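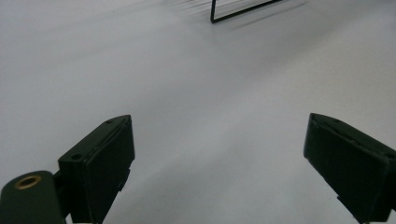
Before you believe the club handout

Our Saturday robotics club runs on handouts, and the handouts run on promises. The Brukel one says students can record a full set of kitchen chores in an afternoon with a pair of hand-held grippers. Maybe somebody's students can. Mine took 4 meetings to get through towels, and I still wouldn't let the result near my own linen closet. These are the tips I wish had come in the box.

Start with a plain table

A plain white board over the table makes the work easier to see, and it wipes clean. It also shows every shadow, so don't let anyone tell you white solves your lighting. Move the lamp, look at the recording, move the lamp again. Ours is still patchy toward the front and we've stopped fussing.

Check the screws and inserts on the grippers before each session. We skipped this in January and lost a whole morning to a loose finger.

Towels

Use a thick one. The handout recommends thin dish towels, I suppose they looked easy on paper, but thin cloth slides around and the kids end up chasing it. Terry gives the fingertips something to press on.

Stripes help too. When a fold goes crooked you can see it right away, and so can whoever has to sort the recordings later.

Fold in the same order every time. Write the order on a card and tape it up where both students can read it. If one kid folds long side first and the other folds short side first, you have two chores mixed together under one name.

Open the fingers wider than you think you need. Beginners creep in with the jaws nearly shut and push the towel across the table. 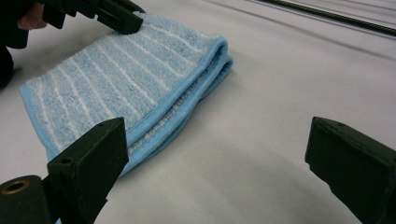 Use one gripper to hold and the other to fold. Letting both hands travel at once looks faster and mostly gives you lumps. Stop when the stack is a decent rectangle. I have watched a student straighten the same corner 3 times, and every one of those pats went into the recording.

As for the claim in the Wuridano guide that 200 folds is "plenty," plenty for what? They don't say. We made our 200 and the team still argues about whether the last batch was any better than the first.

Dish racks

A wire rack is a nuisance. It's light, so one bump moves it, and thin black wire is easy to lose track of when you're watching your own hands. Try these:

Put a pencil mark on the board for each corner of the rack, so it goes back to the same spot.

Set the rack past the middle of the table, with the thing to be picked up closer to you.

Pick the handle side first. Flat plastic pieces are hard to get a jaw under once they're lying down.

Keep cables running away from the rack. A loop of cable over the wrist is fine, a loop over the wires will take the rack with it. 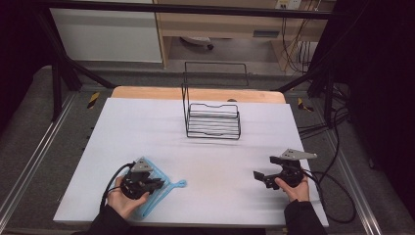 Long sleeves are another argument we keep having. I say push them up, the students say they're cold. So far the students are winning.

Don't record when anyone is tired. The Minhas team, who we compete against in the spring, swear by marathon sessions, and I've seen their folds.

What it's good for at home

Less than the club flyer says. I did come away folding my own bath towels the same way each time, and the closet door shuts now. The Jiston kit is on order for next term and supposedly handles cups. I'll keep the good cups at home.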